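Ticket: Sorting cell 2, missed and dropped grasps on cans
Site: Lamden
Opened: 21 September 2026
Priority: normal
Status: open, monitoring

Reported problem
Cell drops or misses cans during the three-class sort (bottle, plastic, can). Glass and plastic unaffected. Operator log shows 11 failed can picks in 90 attempts. Controller raises no fault. The gripper reports "object held" on most of the failures, then loses the part during the lift.

Configuration
Two-finger gripper, green fingertip pads, wrist camera, external hoses. Cell control is Hotiris, standard sort job, no local edits to the pick sequence. Class set by bin: brown glass, clear plastic, cans.
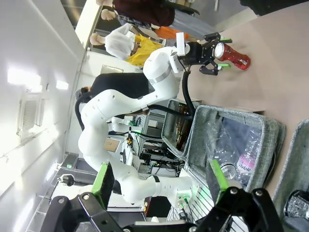
Checked pad seating first. Both pads tight, no visible cuts. Cleaned with Sterex wipes, let dry, repeated the test with the same cans. No change in failure rate.

Checked finger linkage for play. Slight movement at one pivot screw, retightened. Closing position repeats within limits after that.

Reviewed the stored grip force. The can class was using the same value as glass. Crushed cans fold further under that force, the width changes after contact, and the hold check passes before the part has settled. Lowered force for the can class only and added a second width check 8 mm into the lift.

Retest: 24 picks on mixed cans, one miss. The miss was a can lying end-on to the fingers, where the planner picked the short axis. Logged separately with Bùi, who supply the grasp planner.

Second finding, cable routing
While jogging to the drop positions, the cable loop under the forearm was found to hang low over the middle bin. At the can position the loop is slack enough to touch the bin rim if the approach height is reduced. Approach height for all three bins must stay at the current value until the loop is shortened.

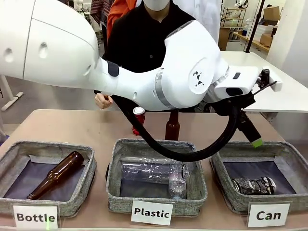

Bin positions are taught to the table and the job does not look for the bins. If a bin is moved for emptying, put it back against its card before restarting. Order from the left is Bottle, Plastic, Can.

Open items
1. Shorten cable loop, add one clip at the forearm. Recheck full wrist travel afterward.
2. Replace the pivot screw retightened today. Part on order.
3. Planner response on end-on cans.
4. Copy the new can force value to the backup job. Not done yet, so do not restore from backup.

Next scheduled gripper service is December. Ticket stays open until item 1 is signed off.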